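Windine: your questions about the film

Windine is a crime thriller written and directed by Citlali Solís, with Barrett Mbeki in the lead. It opens in cinemas in June 2025. These are the questions we get most often by email and at the box office.

What is the film about?

Barrett Mbeki plays a night ferry operator in the river town of Pirkirmont. A passenger boards on the last crossing and doesn't get off at the other side. The police think the operator miscounted. He doesn't, and he starts going through the old crossing logs on his own time.

Is it based on a true story?

No. Solís has said the idea came from a newspaper item she read as a student, but the characters, the town and the case were made up for the film.

Do I need to have seen Salinas first?

No. Salinas was the director's first feature and has a separate story and cast. One minor character, the harbour clerk, appears in both. You won't miss anything if you haven't seen it.

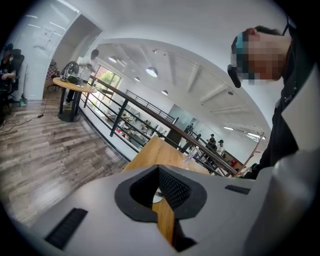
A clear glass on the wooden tabletop.

How long is it, and is there an interval?

The film runs for one hour and 58 minutes with no interval. Please allow extra time for trailers. There is no scene after the credits.

What is the rating?

It is rated M for mature themes and moderate violence. There is one scene in the second half with flashing lights, during the engine room fire. It lasts less than a minute. Staff can tell you when it comes up if you ask before the session.

Is it subtitled?

Most of the dialogue is in English. Some family scenes are in Spanish with English subtitles. Open captioned sessions are marked OC on the session list, and audio description headsets are available from the counter at every session.

Where is it showing?

The film opens on 80 screens. The biggest is the Dreda Theatre, which seats 1254. Smaller regional cinemas will get it from the second week. If your local isn't on the list, ask them directly, as programs are still being settled.

How do I book for the preview with the director?

The preview is at the Dreda Theatre and includes a half-hour talk with Citlali Solís. Only 317 seats are on public sale. The rest are held for members and crew. There is a limit of four tickets per booking, and seats are allocated. 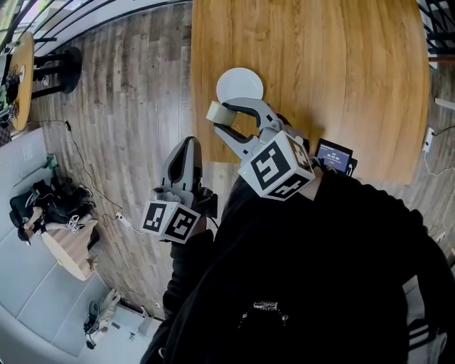
At the table, with a roll of tape and a small round plate.

Can I get a refund or swap sessions?

You can swap to another session of the same film up to two hours before it starts. Refunds are given only if a session is cancelled. Preview tickets can't be swapped, but you can pass them on to someone else.

Who wrote the music?

The score was recorded with a small string group and a pump organ. The song over the closing credits is a ferry workers' song written for the film, with words dated 1896 in the story. A soundtrack release is planned but has no date yet.

When can I watch it at home?

No streaming date has been announced. We'll update this page when we have one.

Can I bring a school or community group?

Yes. Groups of 20 or more get a discounted price at most cinemas. Contact the venue at least a week ahead with your preferred session and the number of people coming.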